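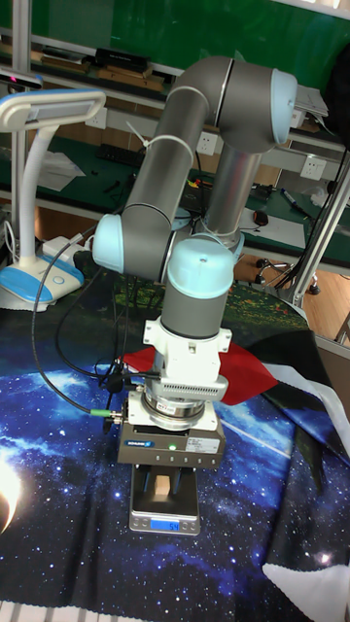
Jella Night Sky Lending Project
Interim report to the Wemetel Fund
Tuesday, May 31, 2022
Prepared by Safta Hodoroagă for Paraschiva Sima, grants officer

Where we are

The telescopes are out. I put that first because my previous report had to explain, over most of a page, why they were still in their boxes. Your grant paid for 10 tabletop telescopes that anyone with a Jella library card can borrow for a week, plus a run of evening classes on how to point one at something. Lending opened in February, which in this valley means cloud. Our first borrower brought hers back with a note that read "Nice look at my neighbor's chimney." I have filed it under user feedback.

The weather improved in April and so did the notes. People have seen the Moon, which everyone likes, and Jupiter, which people like once they stop expecting it to be the size it is in books. A retired bus driver borrowed the same telescope for two weeks running and reported on double stars in handwriting so small we had to pass the page around under the desk lamp. We would like to hire him. We have no money to hire him. Please see the section on money.

Lending

All of the telescopes have been borrowed at least once, and there is a waiting list for most weekends. Weeknights are harder to fill. The reason is that it now gets dark after a good many of our borrowers' bedtimes, and I don't think a grant amendment would help.

Two things went wrong. The finder scopes on the Vasteck model are held on by a screw that seems to have been designed by someone who never wore gloves. We have lost several of these screws into lawns. Replacements cost very little each, but Vasteck sells them only with a bracket we don't need, so we now own a shoebox of brackets. Suggestions welcome.

The second problem was our own instruction sheet. It told borrowers to "remove the cap," and the tube has two caps, a large one with a small one set into it. A fair number of people removed the small one, saw next to nothing, and assumed the telescope was broken or that they were. The sheet now has a drawing with an arrow. The warning about never looking at the Sun has moved from the bottom of the back page to the top of the front, in large type, where it should have been to begin with.

Classes

We planned five classes at Reuter Hall and have held four. The fifth was called off when the hall's heating failed on a night cold enough that I could see my breath over the sign-in sheet. It is rescheduled for the fall.

The first class was a lecture, and I gave it. Comments ranged from "thorough" to "very thorough." For the second we dropped the slides and put the telescopes on tables so people could take them apart and put them back together, and the evening ran past closing. The remaining two followed that pattern. My own talking is down to ten minutes at the start, during which people politely hold an eyepiece and wait for me to finish.

The class on star charts was the surprise. I had expected a thin crowd for paper in an age of phone apps, but the folding charts went home with everybody, and we had to reprint. The parents tell me the charts end up on bedroom ceilings. One father asked for a second copy because the first was too high up to read.
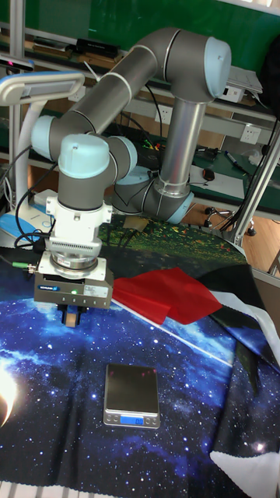
The space tablecloth, with its starry blue print.

Money

Your award was $2,000. Spending to date is on plan apart from two lines. Printing went over, thanks to the charts. Hall rental came in under, thanks to the heating. I would like to claim this was careful budgeting.

We also received a gift of $900 from a Jella resident who asked to stay anonymous and then told everyone at the post office. It has been set aside for carrying cases. The telescopes currently travel in their original cardboard, and after a spring of car trunks the cardboard has begun to look like something we found by the road.

With your permission we would move what is left of the hall line into printing. The sum is small, but your guidelines ask us to check before moving anything, and I did read the guidelines this time.

What comes next

Summer is short on darkness, so we are using it for upkeep: cleaning mirrors (as little as possible, all the manuals agree), replacing screws, and rewriting the focusing page, which still contains a sentence even I can't follow. Lending carries on throughout. The Moon doesn't need much of a dark sky, and we have a one-page guide to its craters nearly ready.

In the fall we will hold the missing class and try one evening outdoors, on the field behind the library. The town has agreed in principle to switch off the parking lot lights for it. In practice there is a form, which asks for the name of the electrician who will be on site, and we are working on that.

Paraschiva, you asked in your last letter whether we could send a borrower survey. It is attached. The question on satisfaction was printed with the scale upside down on the first batch, so please treat the very unhappy people in February with some caution. A few of them may have meant it, given the clouds.

Safta Hodoroagă
Jella Night Sky Lending Project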